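From: Gaetano Bianchini
To: trondano-alumni list
Subject: Re: Class rank on the record cards, and who was ranked

Rónán Breathnach wrote:

> I have keyed the first drawer of record cards from Trondano High and
> have a problem with the rank field. My own card says 22 and my
> graduation program says 30. Both say "final." Sandro Serra has the
> same kind of mismatch, except his goes the other way. Is one of these
> the wrong number, or are there two rankings? Also, what do you want
> done with the people who left in January to enlist? Some have a rank
> and some don't. I have been leaving it blank when in doubt.
>
> The cards are 3x5, pencil on one side and typed on the other. The
> typed side is the easier one, so that is what I have been keying.

There are two rankings. The typed side was made up in the fall of senior year for the college applications. It covers six semesters. The program was printed in June from a second list that covers seven. The eighth semester was never ranked at all, as far as I can find, because grades for it closed after the program went to the printer. So neither number is "final" in the sense we would use now. The word was on the form and the office typed over it.

The pencil side is the one to check. Where the rank was recomputed for the June list, the office wrote the new figure in pencil in the lower right corner, usually with a slash through the old one. If your card has 22 typed and 30 in pencil, it agrees with the program and there is nothing to fix. Please key both, in separate fields:

RANK6 = typed side
RANK7 = pencil side, or the program if the pencil cannot be read
SRC7 = C for card, P for program 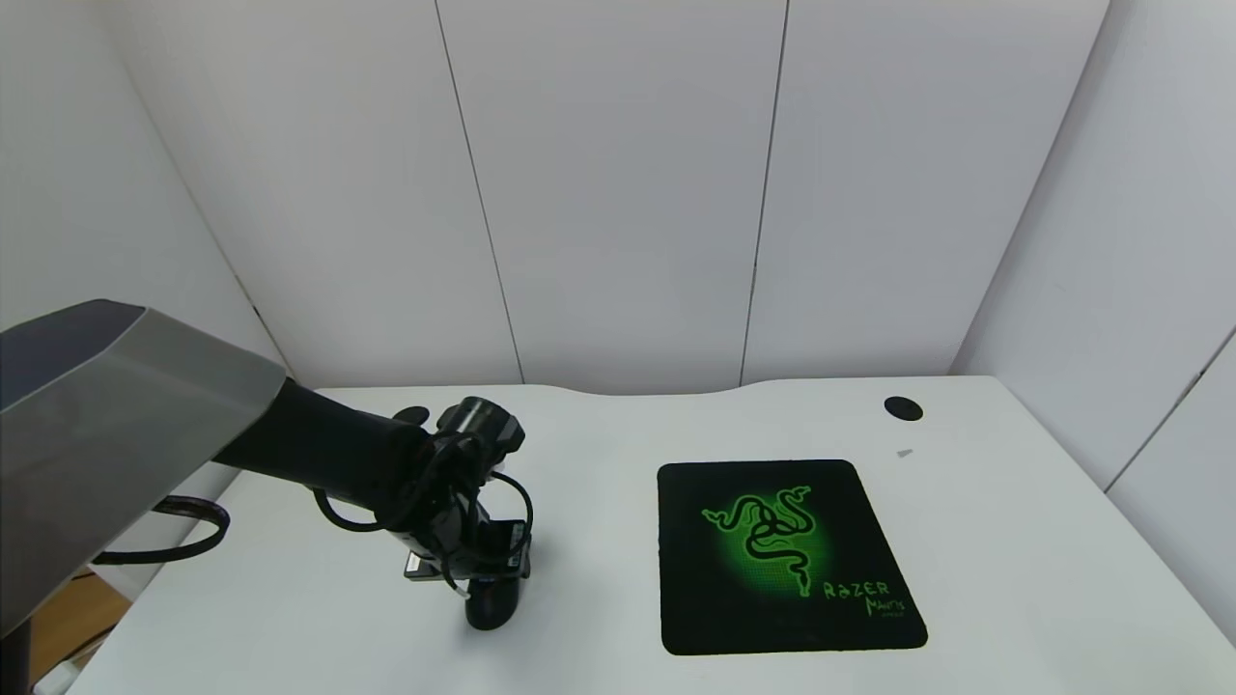 The second complication is weighting. In our time an A in Physics II counted the same as an A in Typing. Two years behind us the school went to a weighted scale, with an extra half point for the courses marked with a dagger in the handbook. The class of the changeover was ranked both ways, and its cards have two typed figures side by side, unlabeled. Sandro Sartori worked out from his own report cards that the left one is unweighted. I have checked this against four other people's report cards and it holds. I would like a few more before we state it as fact in the header notes, so if anyone on the list was in that class and kept the yellow carbon copies, please write to me off list.

As for the denominator, the cards give rank only. The program gives the size of the class. The applications sent out to colleges carried a size too, but it was the fall enrollment, so anyone who remembers being "so many out of so many" on an application will remember a larger class than the one that walked in June. Our yearbook shows 648 seniors. That figure includes the Caltmont annex, whose students took shop courses with us and were ranked on their own list. Do not use 648 as the divisor for a percentile. 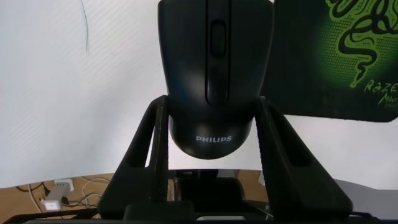 January leavers. The rule in the handbook, section 9, was that a student who had the credits could be certified early and receive the diploma by mail. They were kept in the six-semester list and dropped from the seven-semester one. That accounts for most of the blanks. It does not account for Italo Testa, who left in January, was at basic training by the end of the month, and still has a pencil figure. He tells me he finished one course by correspondence through the service and the school gave him the semester. I have put a note on his record. If you find another like it, key the figure and put X in the NOTE field. Please don't leave a field blank to mean "in doubt." Use these:

blank = nothing on the card
? = something there, can't read it
0 = card says "not ranked"

The people who applied to the service academies have an extra line typed below the rank, beginning with NOM. It is the date the nomination letter was sent. Key it as written.

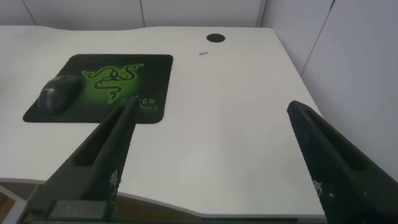

On reading the pencil, the difficulty is mostly light. The graphite shines, and under a lamp directly overhead the figure disappears. Put the lamp low and to one side and turn the card until the numbers go dark. The cards are thin enough that the typed side shows through when they lie on something pale. Put something dark under them. On a white desk a black mouse pad is good enough, but if it is the sort with a lit-up green middle and a three-headed snake on it, keep the card over the dark border or you will be reading it against the brightest thing on the desk. Black construction paper is better if you have it.

File handling: send each drawer as one plain text file, tab between fields, no quotation marks. Drawer 2 came to me with the leading zeros gone from the homeroom numbers, so 014 and 14 are now the same room, and they were on different floors. Set that column to text before you start. Drawers 1 and 2 together make 1,000 cards. I would like both through a second reading before anybody begins on 3.

The Prorby cards are a separate matter. They went to the Tedesco building when the two offices merged, and I have only seen the box lids. The ranks there were done by semester hours, I am told, and may need fields of their own. I will write again when I have had a set in my hands.

Rónán, send me your card number and I will correct yours and Serra's at this end.

Gaetano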